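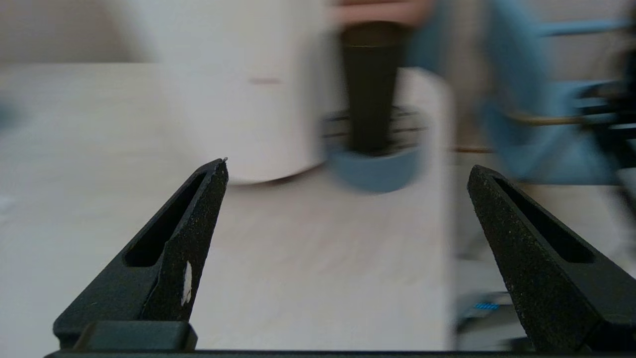
Small table in the lounge, white cylinder near upper center, tube standing upright

Ticket 337 - Plolthorpe lounge, table holder
Opened: 11/27/18
Priority: low
Status: open, waiting on part

Reported problem
Tube in the round holder leans after a few hours. Plate rattles when the table gets bumped. Same complaint came in last March and was closed after the plate was turned.

Checked so far
1. Table. Put a level on the top in both directions. Fine. Pushed on each end, no rocking.
2. Holder. It's the light blue one with the perforated metal plate on top. Lifted it off the table and looked at the underside. No cracks. Put it back in the same spot.
3. Chair. Moved the light blue chair with the gold frame back a little to see if people getting up were knocking the table. Tube still leaned the next morning.

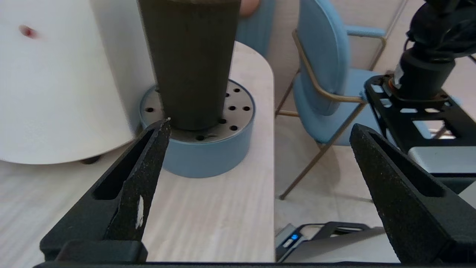
4. Plate. Took it out and wiped the lip. It went back in with a bit of play on one side. I think most of the rattle comes from there.
5. Tried a strip of felt under the plate. Rattle stopped, lean did not.

Called Amport about the plate. They have two versions under the Pestetlow name and the older one is a hair smaller across. They could not say which one we were sent.

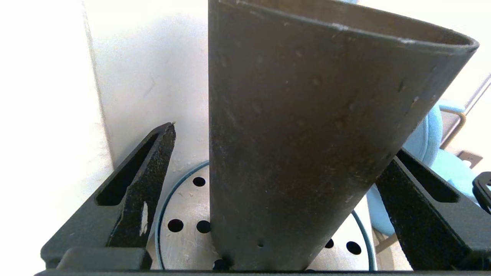
6. Tube. Stood it on the floor by itself and it leaned there too, so the bottom edge is probably not true. The scuffs and scratches on the outside are cosmetic and I left them alone.

Next steps
Gashaw will quote for squaring the bottom edge. Amport is sending the larger plate at no charge. Keep the felt in until it arrives, and please don't tape the tube down, the glue is hard to get off the metal.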